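What Stays on the Table: Project Report
Innes Tosh, Household Objects module

1. What I was trying to do

My project looks at the dishes people really eat from, and where those dishes end up between meals. Everyone in our group picked one room. Dougal Kerr took a hallway, Ildikó Fekete took a balcony (lucky!), and I got a dining table, so I was pretty happy from the start.

I wanted to know whether a set still matters once a household has owned dishes for a while. My grandmother in Zerkville had everything matching and would notice a missing saucer from across the house, so I went in expecting at least some of that.

2. How I worked

I visited 3 times in June, always after lunch, and wrote notes by hand. I didn't rearrange anything or ask for cupboards to be opened. Canan Tokgöz read my notes afterward and told me I was using the word "cozy" way too much — she was right, and I cut most of them.

3. What I found

Nothing matches, and I ended up loving that. The piece I kept going back to is a white porcelain plate with two red double-happiness characters on it and little blue-green birds and flowers around the rim. Double happiness is a wedding sign, so I had filed it in my head as something for special days. But there it is with a turquoise dish underneath, a yellow plate sitting in a round steel tray, and a red plastic bowl a little farther back. Everyday company, in other words.

The tablecloth deserves its own paragraph. It's white with gold lace-patterned roses and leaves, and a clear plastic sheet goes over the top. I grew up with that exact arrangement and used to peel at the corner of the plastic during long dinners. You get the fancy cloth and you can still wipe up soup. The kettle and a red mug live at the far side, toward the window with the net curtains, and I'd guess tea is a big part of how this table gets used (I should have asked, and I didn't).
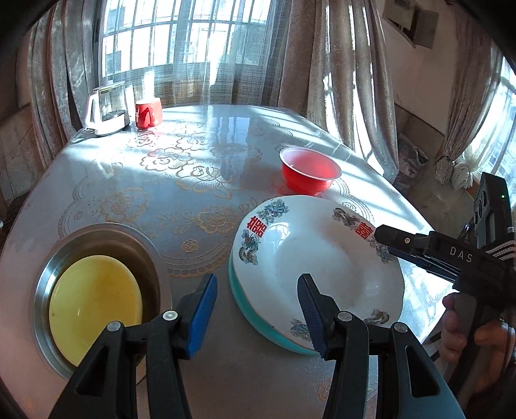

4. What I would change

I'd visit in the morning too, and I'd ask about the double-happiness plate much sooner. My notes on color are good but my notes on size are terrible. Next time I'm bringing a tape measure.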